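De: Ilse Baumgart
Para: lista de distribución de salas y talleres
Fecha: 2025-12-17
Asunto: Re: Paños de cubierta para las mesas de trabajo – criterio de uso y calendario de reposición

Estimadas compañeras, estimados compañeros:

En respuesta a la consulta remitida a esta lista por la coordinación de Teltska, que se reproduce a continuación, trasladamos el criterio acordado para las mesas que se cubren con paño verde. Rogamos que se aplique en todas las salas a partir de enero, incluidas las del edificio Skistach.

> Buenos días:
>
> Desde Teltska solicitamos aclaración sobre el cuidado de los paños de las mesas. En la hoja entregada con el último suministro de Kohlhase se indica que deben plancharse antes de cada montaje, mientras que en las instrucciones internas del año pasado solo se pedía sacudirlos y extenderlos a mano. En nuestra sala conviven los dos procedimientos y el personal de un turno rehace con frecuencia lo que ha dejado el anterior.
>
> Asimismo, desearíamos saber si el paño debe terminar en el borde del tablero o si puede subir por el lateral para servir también de fondo. Tenemos en almacén 6 piezas sin estrenar y no quisiéramos cortarlas sin confirmación previa.
>
> Por último, agradeceríamos que se nos informase del procedimiento para dar de baja las piezas descoloridas.
>
> Reciban un cordial saludo,
> Coordinación de salas, Teltska

Respondemos por el mismo orden.

1. Planchado

El planchado deja de ser obligatorio. Los pliegues suaves y las arrugas ligeras que quedan al extender la tela se consideran aceptables. Solo se retirará para planchar una pieza cuando presente dobleces marcados de almacenaje que levanten la tela del tablero. En ese caso se utilizará temperatura media y se planchará por el reverso, fuera de la sala. La indicación contenida en la hoja de Kohlhase queda sustituida por este mensaje.

2. Extendido

El paño se coloca desde el centro hacia los bordes, con las dos manos abiertas y sin tirar de las esquinas. Debe cubrir la superficie de trabajo en toda su anchura. No se emplearán chinchetas ni cinta adhesiva de doble cara. Las salas que dispongan de las pinzas Havo pueden seguir usándolas en el canto posterior, siempre que no sobresalgan por encima del tablero.

3. Lateral levantado

Se autoriza que la tela suba por uno de los lados a modo de fondo. La transición entre el plano horizontal y el vertical se dejará en curva, sin marcar la arista con la mano ni con regla. En consecuencia, las piezas guardadas en Teltska no deben cortarse. El ancho suministrado, de 200 cm, se ha elegido precisamente para permitir esta disposición.

El verde azulado de la tela se aclara allí donde recibe más luz, y las arrugas leves se aprecian sin que la superficie deje de quedar cubierta de lado a lado. A la izquierda, el mismo paño se eleva junto al borde.
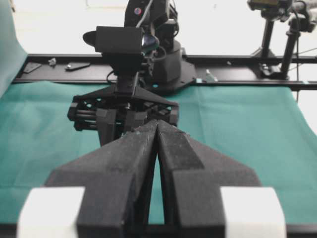 4. Limpieza

Las pelusas y el polvo se retiran en seco, con cepillo de cerdas blandas, al término de cada jornada. Queda excluido el uso de pulverizadores sobre la tela montada. Cuando exista una mancha, se desmonta la pieza completa y se envía a lavandería con la etiqueta de la sala cosida o prendida en una esquina. El paño lavado no vuelve a la mesa hasta que esté completamente seco.

5. Baja y reposición

Antes de solicitar la baja por pérdida de color conviene comprobar la pieza bajo una luz uniforme. Hemos recibido devoluciones en las que la diferencia de tono se debía únicamente a la orientación de la lámpara – en particular, en mesas próximas a una ventana. Si la decoloración se confirma, se cumplimentará el formulario 211 y se entregará junto con el paño doblado en el mostrador de almacén. No se admitirán piezas sueltas sin formulario.

Las reposiciones se cargarán a la partida 887. Cada sala dispondrá de una pieza de reserva, que se conservará enrollada y no doblada, a fin de reducir las marcas mencionadas en el punto 1. Los tubos de cartón para enrollarlas pueden pedirse al mismo almacén.

Las salas que ya hayan cortado sus paños a la medida del tablero podrán mantenerlos hasta que les corresponda reposición. Rogamos que lo comuniquen respondiendo a este mensaje, con indicación de la sala y de las medidas resultantes.

Atentamente,

Ilse Baumgart
Servicio de equipamiento de salas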